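Speaker notes: Can a machine do the small jobs yet?
Ibsa Teshome, Tuesday session, 20 minutes with questions

Slide 1. Opening
Say good morning, and say the title slowly. Ask who in the room has a robot vacuum at home. Wait for the hands. Then ask who has a robot that puts away the socks. Usually people laugh a little. Go on.

Slide 2. What we mean by a chore
A chore is a job that a person does without thinking. For this reason it is difficult to write down. When we started at Boreck, my list of household and workshop chores had 44 lines. "Put a note on the board" was one line. After one month it was two pages.
Do not read the list. Only show it.

Slide 3. Pinning a note
Most of the audience will expect a kitchen here. Give them a moment to look.

The board lies flat on the table, and one pale green note is on it with a yellow pin at the lower right corner. More notes are in the clear box on the left, and the other pins are in the small wooden tray on the right. Two arms share the work area, so they must also keep out of each other's way. Point to the pins in the tray, where the red and blue ones lie close together. Ask: how would you pick only one? A person rolls it out with a fingertip. A gripper with two hard fingers has to find another method.
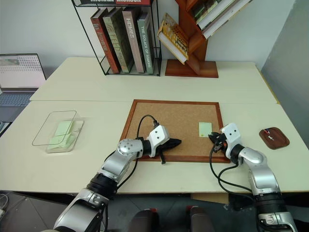
Slide 4. What our trials say
We made 200 attempts with the Plongate controller. In 127 of them the note stayed on the board when we lifted it upright. I think this is good for a research table and bad for an office.
The most common failure was taking two notes together. The second was a pin that went in at an angle and fell.
If somebody asks about speed: slower than my mother, who is 81. Do not promise a number.

Slide 5. The shop floor
Gebreyes has a different situation. Their parts arrive in the same position each time, and there the machine can work a full shift. Explain that the fixture does half of the thinking. At home we have no fixture.

Slide 6. My answer
Some chores yes, if we prepare the place for the machine. Soft, thin and very small things, not yet. Mention that the Stiltalis fingers come in December and we will repeat the same trials with them.
Questions. Leave slide 4 on the screen.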